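Keeping a pair of hand-held grippers in trim

At Clerenus, the garment-handling group runs its hand-held grippers in pairs, one for each hand. Mercedes Arango maintains them from a bench in Carkham. Her schedule has changed little since March: a wipe-down before each session, a finger check every 20 sessions and a full strip after 300.

The fingers are the wearing part. Each is a slotted paddle that flexes around whatever it closes on, and the pads glaze with lint and skin oil. Arango cleans them with isopropyl alcohol, then closes the pair on a 5 mm gauge strip and pulls. If the strip slides, the fingers are replaced together, never singly. 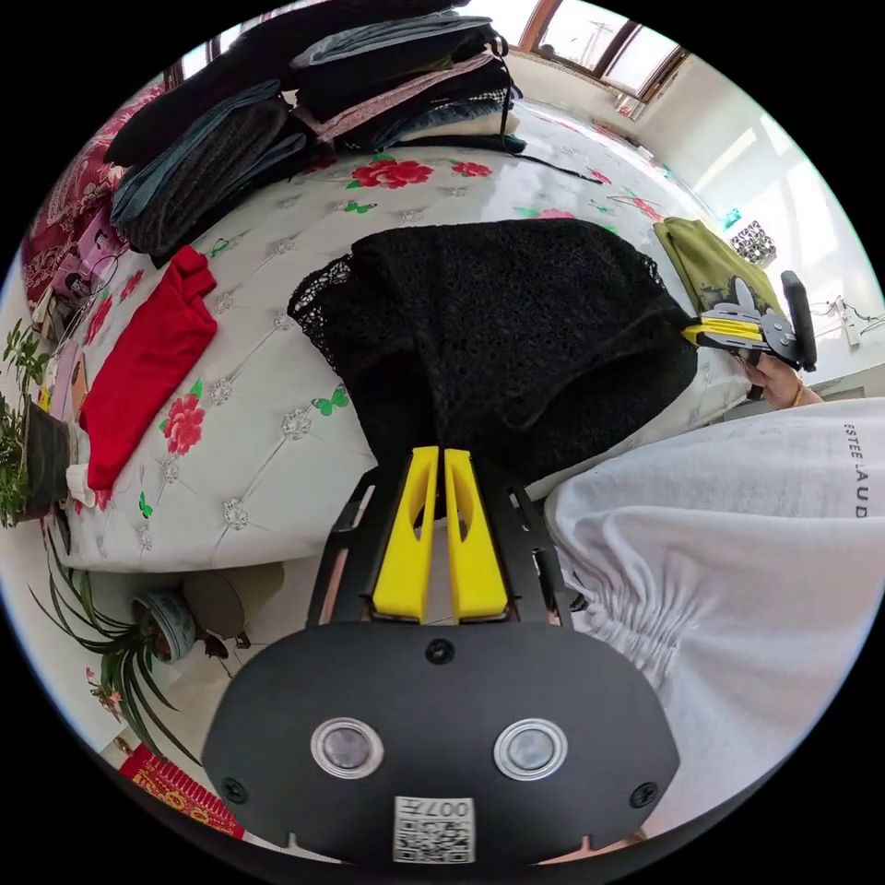 Yellow fingers closed on black openwork, with a second gripper at the far corner.

Open fabrics are the harder test. A dense knit gives the pads a continuous surface, whereas lace offers thread and gaps, so a small error in tip alignment shows up as a missed edge. Alignment is set at the frame. Arango backs off the pivot screws a quarter turn, squares the tips against a steel block and retightens from the inner side out.

"Most of the faults I see are over-tightening," she says. "The arms bind, the operator squeezes harder, and then the colour of the plastic changes at the root." 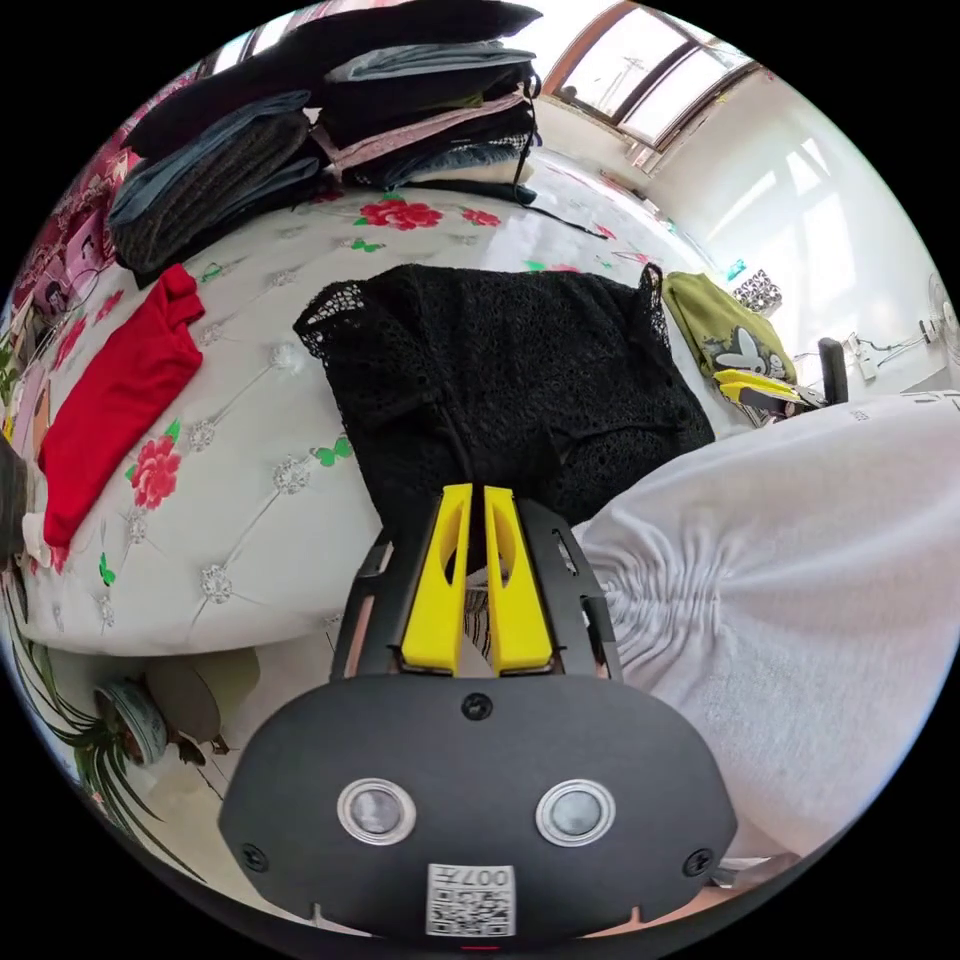 Optics come next. The two lenses on the housing are cleaned with a blower and a dry microfibre cloth, and the label is checked for scuffs, as the logging software, Plotitbridge, reads its code at start-up. A unit that fails to register is relabelled and recalibrated before it goes out again.

Calibration takes 21 minutes per unit. Alcides Echeverri, who wrote the routine, has the operator open and close the fingers through full travel while the software records their width.

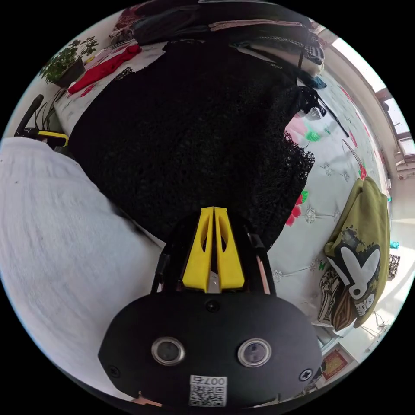
The housing screws are left alone between strips. They seat in plastic, and repeated removal rounds out the threads - a fault that cost Clerenus two housings last winter. Spares are now held at the bench, bagged by unit number with a finger set in each.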